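I drove out to Hultow on 14th October with a thermos, a notebook and a list of questions I mostly didn't ask. The woman I'd come to see restores old furniture for a living, and she'd already put the kettle on and started talking before I had my boots off.

She's been at it for 27 years – two of those as an offsider in a shop in Greston, the rest on her own. "I swept floors and sanded chair legs," she said. "Mostly I swept floors. I'd go home with dust in my ears."

I wanted to know how she got from there to here, and the answer was a sideboard. Her aunt was throwing it out, it had a split down one side and a smell like wet dog, and she dragged it home on a borrowed trailer. "I ruined it, mate. Completely ruined it! I stripped it with the wrong stuff and the veneer came up like wallpaper. I've still got one of the doors in the shed so I don't get cocky."

## On paint

I had to ask about paint, because everyone I know has an opinion (my sister hasn't forgiven me for what I did to a bookcase). I thought she'd be against it. She laughed at me.

"People get so worked up. If it's a lovely bit of timber and the finish is only tired, leave it alone, give it some wax and a rub. But plenty of old pieces were painted from the day they were made. The colour's part of it."

Her real gripe is with thick paint over carving. She reckons she spent most of August picking old gloss out of the scrolls on a bedhead with a dental tool, listening to the cricket from England.

"You lose all the little edges," she said. "Somebody cut those by hand, or at least finished them by hand, and then along comes a bloke with a four-inch brush and fills them in like he's icing a cake."

So what should you use? Thin coats, a small soft brush, and a good long wait in between. She keeps a notebook of colours too, each one dabbed on the page with the name she's given it. There's a grey called Druvov after a town on an old map she owns, and I'd happily paint my whole house in it.

She's fond of dressing tables most of all. She likes the curved legs and the silly little drawers, and she'll take a carved mirror surround over a plain one any day – "a bit of swank", she calls it.
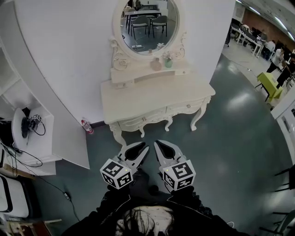 ## On what things are worth

We got onto money over the second cup. She charges $40 just to look at a piece and tell you if it's worth fixing, and she takes that off the bill if you go ahead. Some people grumble about it. She doesn't mind.

"Half the time I'm telling them to save their money and glue it themselves. That's good advice, that's worth forty bucks!"

I showed her a photo of my nan's wobbly hall table, feeling a bit cheeky about it. She squinted at my phone, asked if the back leg had ever been off, and told me to bring it round when the weather warms up – and not to touch it with a brush before then.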